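致 Todorova 小额基金,Špela Krasniqi 女士

2020年4月5日

Špela 您好:

先谢谢您上次那封回信,写得那么细,我打印出来夹在厨房柜门上了,大家路过都看两眼。这份进展报告按说应该短一点,可是一提笔就想把事情从头讲,您多包涵,喝着茶慢慢看吧。要紧的数字都放在“钱花在哪里”那一节,时间紧的话可以先翻过去看。

## 我们在做什么

您接手这个项目的时间不长,我把来龙去脉再讲几句。“床边水果”是 Silent 公寓的一个小项目,对象是住在我们这里、平时不太愿意下楼吃饭的老人。最早的想法很朴素:有几位住户早餐只喝茶,午饭吃两口就放下,端到手边的水果倒是肯摸一摸、闻一闻,心情好的时候还会吃上半个。Sheila Kettle 在这里做了多年的照护,她提议干脆把水果当成一件正经事来办,铺一块好看的布,摆一只像样的碗,让每个人自己挑、自己放,最后自己决定吃哪一个。

申请书里我们写的是“每周一次的水果活动”,听着有点干巴巴的。做起来比那热闹多了!有人为了苹果该不该削皮能聊上半个下午,有人非要把橙子按颜色深浅排好,还有人一个都不吃,就喜欢拿在手里转。我们都算参加,在登记本上照样画勾。

目前固定参加的是5位住户,都在 Mullard 楼的二层。原先活动放在二层的小起居室里,从三月中旬起改成一间一间地去,布铺在床上,碗放在布上,一位住户做完了再收拾干净去下一间。这个改动当时有些仓促,我在后面单独写了一节。

## 布和碗

您在信里特意问到用具,说想知道那笔钱到底换来了什么东西,我就从桌布讲起。

我们挑的是白底的桌布,上面印着大大的水果图案,有切开的橙子,橙色的瓣纹一条一条朝四面散开,老远就看得清楚。挑它之前犹豫过好一阵。Sheila 原来想要纯色的,她的道理是底子干净,水果放上去才显眼,视力不好的住户容易找到。我那时候一心想买带花的,觉得喜庆。后来在店里翻到这一款,白的地方够多,图案又大,两个人都点了头,省下一场争论。布面滑滑的,有一点光,擦起来很快,湿布抹一遍再干布抹一遍就行。边上有折好的布边,叠久了会留下印子,我试过低温熨,效果一般,现在也就随它去了。

图案本身还带来一个意外的好处。住户们会去“对”图案,把真的橙子放到印着的橙子片旁边,比一比哪个更像。有一位从前在乡下种过果树的老先生(名字我就不写了,您知道我们的规矩),每次都要批评一番印刷的颜色,说真正熟透的橙子切开来不是那个红法。他批评完了,心情往往特别好。

碗是奶白色的,宽口,圆的,边沿光滑。选宽口的碗是为了让手能从旁边伸进去,不用从上面往下掏。先前用过一只深一些的玻璃碗,好看归好看,水果一多,底下的就拿不着,有位住户够了几次没够到,就把手缩回去了,那天再也不肯伸出来。换了宽口碗以后,橙子可以搭在碗边上,一半在里一半在外,伸手就能碰到。

## 一次活动大概是什么样

进门先问好,问今天要不要做。回答“不要”的,我们就坐一会儿,聊两句天气再走,隔天再问。回答“要”的,先擦手,然后铺布。铺布这一步我们尽量让住户也搭把手,哪怕只是拉住一个角抖一抖。布抖开的时候有声音,有风,人一下子就精神了。

接着把水果一样一样放到白布上。刚开始不放碗,就让水果散在那里,颜色各是各的,谁都不挨着谁。小番茄我们也算水果(为这件事楼里有过正式的辩论,最后是住户说了算),它特别受欢迎。红、圆、亮,个头又小,手指头轻轻一夹就起来了。对手部力气弱的人来说,夹起一颗小番茄比捧起一只苹果要容易得多,可是又得留神,捏重了怕破,捏轻了会滚走,所以做的人都格外专心,连呼吸都放慢了。
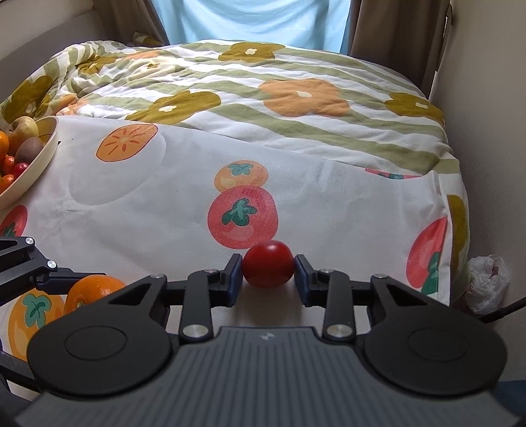 橘子一类的就是另一种手感了,皮上有细细的小坑,摸着有点涩,不容易打滑,很适合放在番茄后面来做。Sheila 喜欢让住户闭上眼睛猜,先摸皮,再找蒂头那个小疙瘩。有一位老太太从来没有猜错过,猜完还要加一句:“这个不甜。”我们后来剥开尝了,她说得也挺准的。

摆完了再一个个收到碗里。收的顺序我们一概不管。以前在起居室里有过一张小卡片,写着先大后小、先硬后软,是我自己写的,写得还挺得意,用了两次就没人看了。现在卡片撤了,谁愿意把番茄第一个放进去就放,压在苹果下面也没关系,顶多最后再挪一挪。有趣的是,住户们慢慢都有了自己的摆法,苹果喜欢靠后放,青柠喜欢往前放,橙子分在两边,像摆花一样。我问过为什么青柠总在前头,得到的回答是“绿的少,要让人看见”,我觉得很有道理。 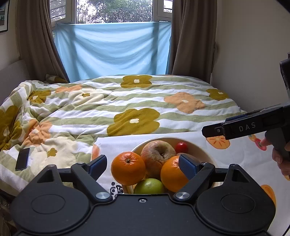
*装好的水果碗:橙子、苹果、青柠和一颗红色小番茄,放在印花白桌布上。*

收完以后就是吃的环节。想吃的当场切,不想吃的我们记下来,下午再问一次。剩下的洗净送回二层的小厨房,做成果泥或者煮在茶里。青柠很少有人直接吃,主要是拿来闻,用指甲在皮上轻轻刮一下,整间屋子都是那个味道。有位住户闻了青柠以后讲起她年轻时坐船出门的事,讲了很久,连常来陪她的女儿都说是头一回听到。我写到这里还是挺感动的。

## 水果从哪里来

大部分由街口的 Pundis 供应。老板娘知道我们的用途,愿意让我们一个一个挑,散卖,不用整箱买。这对我们很重要,我们需要的是品种杂、数量少,大小也要有差别。苹果我们偏爱表皮颜色花一点的,黄里带红、带一点褐斑的那种,味道好,看着也有话说。全红的、打过蜡的试过一次,住户说像假的。

梨在冬天买过一阵,放软了以后容易在布上留下汁水,收拾起来费事,三月起停了。香蕉有人爱吃,可是太容易剥,大家一拿到就直接吃掉了,活动还没开始就结束了,笑得我们不行。现在香蕉改到早餐去发,各得其所。

从三月下旬开始,Pundis 把货放在后门口的台子上,我们自己去取,挑选的乐趣少了一些。我会把想要的写在纸条上,前一晚贴过去。老板娘挑得很用心,有时候还会多塞两颗小番茄进来,这部分没有入账,我们另外写了感谢信。

## 改到床边之后

上面说过,三月中旬以后小起居室不再聚人了。开始的时候我很沮丧,觉得项目的一半没有了,住户之间那些拌嘴、比较、互相让来让去的场面,原本是我最喜欢的。头一个星期,大家也确实不习惯,在自己房间里做,安静得很,有两位做到一半就说累了。

后来有些变化是我没料到的。在床上铺开那块布,人可以靠着枕头,背有支撑,手臂反而放得更松。过去坐在椅子上要往前探身才能碰到的东西,现在就在手边。原来最不爱参加的一位,搬到床边以后倒成了最积极的,据她说是“穿着拖鞋就能办事”。布的大小我们也重新安排过,铺床靠外侧的这一部分就够了,里侧留出来放枕头和毯子。

不方便的地方也有,我一并老实写上。床面软,碗放不太稳,有人翻身的时候会歪,橙子顺势就滚下去了。我们试过在布下面垫一块硬板,稳是稳了,可是边角硌腿,住户不喜欢。眼下的办法是碗里少装一点,放在靠近床中间的位置,旁边坐着的人随手扶一把。要是您那边的其他受助单位有更好的法子,请一定告诉我们,我很想学。

桌布的清洗也比过去费劲。以前一块布铺一个下午,现在一位住户用一块,用完就洗。晾的地方不够,走廊尽头的架子上总是挂满了水果图案,送信的小伙子问我们是不是要开果汁店。

## 钱花在哪里

本期收到拨款1257欧元,已全部入账,在此再次感谢。

- 用具(桌布、碗、水果刀、擦手巾):300欧元
- 尚未使用、结转到下一期:216欧元
- 其余全部用于购买水果,收据按日期贴在附件本里

用具这一项比申请书里的预算略高一点,多出来的部分是后来添的桌布。当时没有来得及事先问您,电话打过去正好没接通,我们就先买了。如果按规定需要补一份说明,您说一声,我当天写好。水果这一项有所节省,主要是梨停了以后换成了便宜一些的苹果,再加上小番茄分量轻,不太花钱。

结转的那笔钱,我们有个想法,想请您看看合不合适:给每位住户配一只自己的碗。现在的碗是轮流用的,中间要洗要晾,赶时间的时候难免催人。要是各人有各人的碗,做完活动碗就可以留在房里,下午、晚上想起来了还能再拿一个吃。Sheila 对这件事比我还热心,已经去看过样子了,还是奶白色的宽口那一种,她坚持边沿一定要光滑。

## 我们看到的一些变化

您信里讲得很体贴,说不强求数据,多写写观察就好。那我就写观察,说得不一定科学。

吃的方面,有三位住户现在基本上每次都会吃一点,其中一位原来只肯吃糊状的东西,如今愿意自己嚼小片的苹果了。这里面有多少是活动的缘故,有多少是换了新假牙的缘故,我说不清楚,牙医那边也有功劳。另外两位吃得还是不多,一位喜欢闻,一位喜欢摆,吃不吃看当天的兴致。

手上的动作,Sheila 每次都在登记本里记几个字,“今天用左手了”“番茄滚了,自己捡回来的”“剥了半个橘子,没让帮忙”。这些话单看都很小,翻起来一页一页的,能看出人的脾气。我本来想替她整理成表格,整理到第二页就放弃了,觉得还是原样好看。下次寄报告的时候,我会征得住户和家属同意,抄几页给您。

说话方面变化最明显。水果好像特别能引出话来,谁家院子里有过什么树,哪一年霜冻得厉害,哪个集市上的小贩爱缺斤短两。以前我们问“今天感觉怎么样”,得到的多半是“还行”。现在手里拿着一个橙子,不用问,自己就说了。

## 还没有做好的

登记本有缺页。三月中旬那几天人手紧,有两次活动做了没记,事后凭印象补写了一点,补写的部分都用铅笔标了出来。

家属参与这一块,申请书里答应过每个月请家属来一次,二月办了,三月没有办成。我们改成给家属写信,讲讲这周挑了什么、吃了什么,回信的人很多,有一家还寄来一张手画的苹果,贴在住户床头了。

还有培训。原计划要给夜班同事也讲一遍做法,拖到现在只讲了一半,主要责任在我,排班的时候总想着“下周再说”。

## 到五月为止的打算

四月里照现在的方式继续做,一间一间地去,不赶进度。等草莓便宜一些,想加一点草莓进来,颜色跟小番茄接近,手感又很不一样,住户们应该会有不少意见要发表。夜班同事的那一半培训,我跟 Sheila 说好了月底前补完,这回写在了墙上的日历里,用的是红笔。

五月要是条件允许,我们很想在院子里办一次大家都能参加的,距离坐得开一些,各人面前铺各人的布。种过果树的那位老先生已经预先声明,到时候由他来讲苹果,别人不许插嘴。

碗的事情等您的答复,不着急,您得空了写一两行就好。收据的附件本我随信另寄一份复印件,有几张小票的墨已经淡了,我在旁边用钢笔描过金额,若有看不清的,请打公寓的电话找我或者找 Sheila,上午十点以后我们总有一个人在二层的小厨房里。

祝您和同事们都平安健康!

Silent 公寓“床边水果”项目组 敬上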